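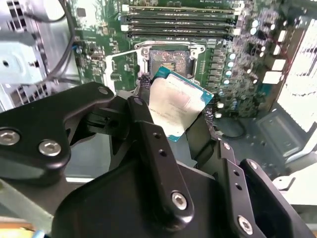

Anselmo Mateos, The Lason Run - anyone else reading this?

Posted in Books > True Crime and Smuggling, July 2018

tidewrack
I'm 91 pages in and I've missed my stop twice! It's the cigarette trade through Dodamley, told from the docks up. You get the skippers, the forgers doing the customs stamps, the man who kept the books in a chip shop. The chapter where the Corier brothers buy their first warehouse is brilliant - so dull on the surface, all leases and drains, and I was gripped.

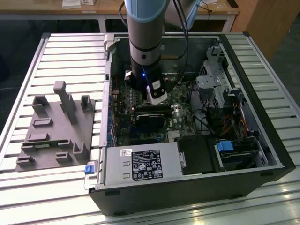
Open tower on the bench, side panel off

marlow_b
Read it in January and loved the first half. I thought he got far too fond of the Coriers, though. People were beaten up over those crates and he gives it 4 pages.

tidewrack
Not there yet, so go easy! But he spent ages interviewing that family, and I'd sooner have their voices in it, charm and all, than another book put together from newspaper cuttings.

marlow_b
Fair enough, voices yes. He could still have gone and found the lorry drivers.

pennyfarthing30
Bit of both for me. The drivers do turn up in part three, when the money starts going through Nutsugah and everyone stops trusting each other. It's the best bit of the whole book and I read it in one sitting with the tea going cold. 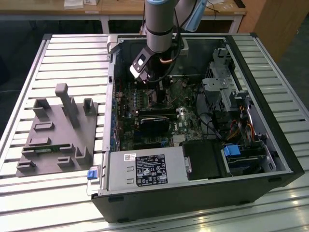
And the trial is so well done. He has almost 2,000 pages of transcript to work from and picks out the tiny exchanges, like the judge asking what a pallet is. I'd put it up with anything I've read on smuggling.

marlow_b
Trial's good, I'll give you that. Ending felt rushed to me. 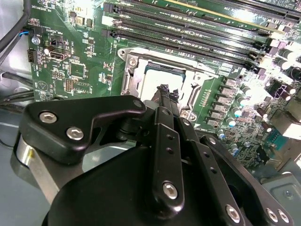

quaysider
Do I need to have read his first book before this one?

pennyfarthing30
They're separate stories, so start with whichever you can find. The first is shorter and mostly about forged passports. Skip the maps at the front if you don't want to know who gets caught.

tidewrack
Oh no, I looked at the maps.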